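Plosero Project Report: Can a Robot Arm Work a Drinks Counter?
Oct 31, 2025

1. Question

Our course asked each group to choose one ordinary chore and judge whether a machine can take it over yet. We chose handing over a cold drink. It sits between household work and shop work, and it is harder than it sounds. The cup is clear, thin and light when empty, and its weight changes with the fill.

2. Method

We did not build hardware. We wrote a scoring sheet, named Hulby, and applied it to logs of attempted handovers from a two-finger arm. The set holds 3,000 attempts. We dropped those with missing force readings and those where the cup was never reached, leaving 1,576. Each was scored on four steps: find the cup, close on it, lift, release.

3. Results

Finding the cup was the weakest step for clear plastic. Depth readings pass through the wall and return the counter behind it. A sleeve helped, as it gave the sensor an opaque band to read.

Closing was better than expected. Soft pads allow a low grip force, and the most common fault was a slight dent — not a drop. Domed lids caused trouble when the fingers closed too high, near the rim.

Lifting was reliable once the grip was sound. Release was slow. The arm waits for a pull from the customer, and a hesitant pull reads as noise. We measured waits of up to 9 seconds.

4. Comparison with home chores

A second group, Kasten, used the same sheet on clearing a kitchen table. Their scores were lower on every step. A counter repeats the same cup in the same place; a kitchen does not.

5. Limits

The first 1,000 attempts used an older grip setting and should be read separately. We have no data on spills after release. Cost was left out.

6. Next steps

The Prelletti lab has agreed to rerun the release step in December with a lower pull threshold. We will rescore those logs with the same sheet and add the results as an appendix. 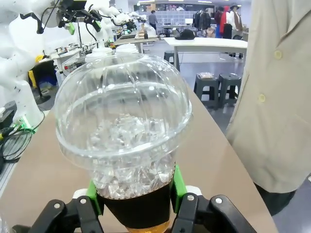
Photo: Plosero project group

Iced drink in a domed-lid cup, held between the green grip pads of a two-finger gripper.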